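From Macros to Scripts: A Talk with Xóchitl Chávez

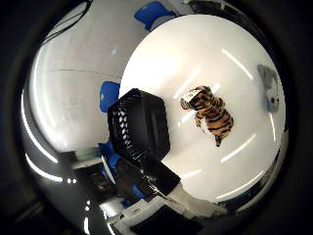
A small stuffed tiger on a white surface.

Xóchitl Chávez keeps the order sheets at Esquivel, a parts supplier in Jundthorpe. For years that meant a set of spreadsheet macros written by a man who had left before she was hired. Last August she started moving them to Python.

"I was not looking for a project," she says. "The monthly report stopped opening on the new laptops and I was the one who got the phone calls."

The old workbook had 104 macros in it. She read each one and wrote down what it did. Many were recorded clicks that selected a cell, copied it and pasted it one column over. Others had not been run since the company changed its part numbers.

"I kept 4 scripts in the end," Chávez says. "One reads the orders, one checks them, one builds the report and one mails it out. The rest was formatting."

The checking script took the longest. Order files come in from 375 customers, and many of them type dates their own way. Her first version guessed at the month and day. Teodoro Quezada in accounting found an invoice dated five months ahead, and she took the guessing out. Now a date the script can't read goes to a separate sheet and a person fixes it.

"It's slower – but I can explain every number in the report," she says.

Quezada still works in the spreadsheet, and she has no plans to change that. The scripts write a normal workbook at the end, with the same tabs in the same order as before. He asked for the blue header row back, so she added it.

Chávez had written almost no code before this. She learned from a library book and from Leopoldo Ledesma, who looks after the company's network. He got her to put the scripts under version control in the first week. "I complained about it," she says. "Then I deleted the wrong function and had it back in a minute."

The main script is 695 lines long. She would like it to be shorter, and she wants to split out the part that handles returns. The shipping labels still run on an old macro. She plans to start on those next, once Ledesma has replaced the printer in the warehouse.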